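Visit to the furniture workshop in Otdale

On June 27, 2019 we went to the open day of Valtgate, the furniture workshop in Otdale. We were 13 people in two cars and one small bus, and the bus was late because the road from Skurnanthorpe was closed near the bridge. So we missed the welcome coffee, but Marisa Martinelli from the workshop kept some bread and cheese for us, and we are thankful to her.

Valtgate makes tables, shelves and beds to order. The building was a dairy before, and you still see the white tiles on the wall of the first hall. The wood store is in this hall. It is not heated, and the doors on the north side are left open most of the day. Marisa told us that boards rest there for many months before somebody touches them. The oldest stack has the number 1093 painted on its end, and it is waiting for a customer who has changed his mind already twice about the size of his table.

In the second hall are the saws and the planer. We had to wear ear protection, so I did not understand much of the explanation, only what Edin Trajkovski repeated to me later outside. He worked with wood when he was young and he asked many questions. The dust goes through a pipe to a container behind the house, and a farmer takes it for his animals. Edin wanted to know if the farmer pays. He does not pay, but he brings eggs.

After lunch we were divided into two groups. My group went first to the sanding room with Heriberto Hinojosa, who is there almost 13 years. This was for me the best part of the day. He gave us a small test: to close the eyes, put the hand on three boards and say which one is finished. I was wrong two times. Ilir Janevski was right at once, but he plays the violin, maybe this helps.

Heriberto also spoke a long time about grain. Before, I thought that the pattern in the wood is only a question of luck. He explained that it depends on how the log is cut. When the cut goes far from the middle of the tree, you get the pointed arches which people call cathedral. When it goes closer to the middle, the lines become straight and narrow. Many boards have both, and then the maker has to decide where the arches will be in the finished piece. He likes them on a table top – on a drawer he finds them too much.

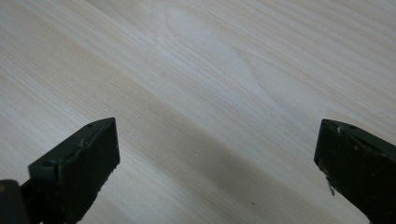

Otdale Region Craft Friends – Visits and Excursions Group

The pale wood has a fine straight grain over most of it, and near the top the lines bend into one of these arches, around a spot which is nearly white. I find it beautiful without any color on it. Selamawit Ambaye prefers dark wood and we did not agree about this the whole way home.

At the end there was a small sale of stools and cutting boards. The stools cost 68 each and were gone before our group came back from the sanding room. I bought a cutting board, and Ilir bought a box for his rosin.

The next visit is in November, to the Hodžić bookbinding shop. Please write to Selamawit if you want a place in the bus.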